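Notebook of the Fermentation and Dough Workshop, Grotden
Entry for May, second bench period
Entered by: Yasmine Ouali
Present: Y. Ouali, Abdelkrim Samir, Kenza Naciri. Slavica Vukčević joined at 2:30 p.m.

Purpose of the session

To establish whether the rye starter designated Horgan may be kept at a stiffer consistency between bakes without loss of rising strength. The question was carried over from the April entries, in which the liquid version of the same starter was recorded as overly sour after a long rest in the refrigerator. Ms. Vukčević had asked that the stiff version be tested before any change is made to the written procedure.

Materials

Whole rye flour, one sack, opened for this session. Bread flour from the existing bin. Tap water, left standing overnight in a covered pitcher. Salt, fine. Starter Horgan, taken from the refrigerator at 7:10 a.m. and fed once before use. Starter Cirkell, wheat, liquid, used as the control for the second series only.

The bench scale was checked against the reference weight before use and read correctly. The small scale was not used. Its battery door does not close and it should be set aside until repaired.

Procedure, first series

Horgan was divided into two portions. Portion A was fed with equal weights of flour and water. Portion B was fed with the same weight of flour and half the weight of water, and was kneaded by hand until no dry flour remained. Both portions were placed in straight-sided glass jars with a rubber band at the starting level. The jars were covered with loose lids and kept on the shelf beside the oven, which was off.

Readings were taken by Mr. Samir every hour. Portion A had doubled at the fourth reading and had begun to sink at the sixth. Portion B rose more slowly. It had doubled at the seventh reading and was still holding its height when the readings ended.

The smell of Portion A at its peak was sharp, with a note of vinegar. Portion B was milder and closer to ripe apple. Ms. Naciri recorded the same impression separately, before the two sets of notes were compared. Her wording for Portion B was "fruit, then bread crust, a little honey."

Correction to the above: the lid of the jar for Portion A was found fully tightened at the third reading. It was loosened and the series continued. The effect on the result is unknown. The first series should be treated as provisional for this reason.

Procedure, second series

Three doughs were prepared to one formula, differing only in the leaven. Dough 1 received Portion A. Dough 2 received Portion B, with the missing water restored in the main mix. Dough 3 received Cirkell. Each dough contained 20 percent rye by weight of flour, the remainder being bread flour. Salt was held back for half an hour and then worked in with wet hands.

Dough 2 required more effort than expected. The stiff leaven did not disperse evenly and small pale lumps could be felt during the first two folds. Mr. Samir proposed tearing the leaven into pieces and soaking it in the formula water before mixing. The proposal is accepted for the next session and should be entered in the draft procedure under Keseo, which is the working title for the house loaf.

Bulk fermentation proceeded with 4 folds for each dough. Dough 3 was ready for shaping first, followed by Dough 1. Dough 2 was shaped last. All three were placed in floured baskets and covered.
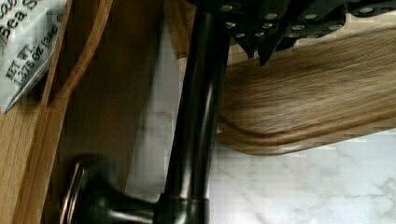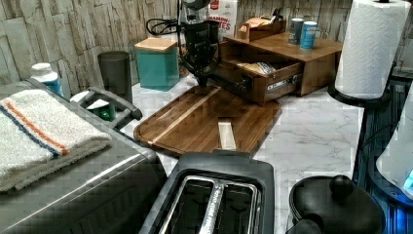

Baking

The doughs were baked in covered pots, one after the other, in the order in which they were shaped. Lids were removed at the halfway point in each case. Dough 3 gave the tallest loaf and the most open crumb, as expected from the liquid wheat starter. Dough 1 spread during transfer to the pot and baked out wide, with a dense line along the base. Dough 2 held its shape well and opened cleanly along the score.

Crust color was even on Doughs 2 and 3. Dough 1 was darker on one side. The pot used for it had been placed closer to the rear wall of the oven, and the difference should not be attributed to the leaven.

The loaves were left to cool for two hours before cutting. Ms. Vukčević requested that one half of each be wrapped and kept for a second tasting, on the ground that rye loaves are poorly judged when fresh. The halves were labeled and placed in the bread drawer.

Tasting notes, first tasting

Dough 1: pronounced sourness, slightly damp crumb, good aroma. Y.O. found the sourness too strong for a table loaf. A.S. disagreed and would serve it with butter and smoked fish.

Dough 2: mild, with a clear rye flavor and a chewy crust. Preferred by K.N. and S.V. One small streak of unmixed leaven was found near the center of the loaf.

Dough 3: pleasant and light, with less rye character than either of the others. Useful as a control but not a candidate for Keseo.

Discussion

The results favor the stiff leaven, subject to the reservation recorded under the first series. Janelle Sebastian, who was consulted by telephone, advised that a stiff rye starter is easily neglected for the reason that it shows few bubbles at the surface, and that it should be judged by cutting into it with a knife. She keeps hers in a bowl, buried in flour, and feeds it every 12 days. Her method is of interest but will not be adopted until Portion B has been observed through at least two rests in the refrigerator.

It was further noted that the current feeding sheet gives quantities for the liquid version only. A cook working from the sheet would produce the wrong consistency. A revised sheet is to be drafted by Ms. Naciri.

The remaining starter was put away as follows. Portion B: 37 grams, fed, in the small jar with the blue tape, upper shelf. Portion A: combined with the discard and reserved for crackers. Cirkell: fed and returned to its usual place.

Actions

K.N.: draft the revised feeding sheet.
A.S.: repeat the first series with loose lids confirmed at every reading.
Y.O.: replace the rubber bands, two of which have perished, and order rye flour.
S.V.: second tasting of the reserved halves, with notes to be added to this entry.

Added later, S.V.: Second tasting done. Dough 1 has improved and the sourness is rounder. Dough 2 is little changed and slices thinly without crumbling. Dough 3 is dry at the edges. I would still choose Dough 2, with the leaven soaked first.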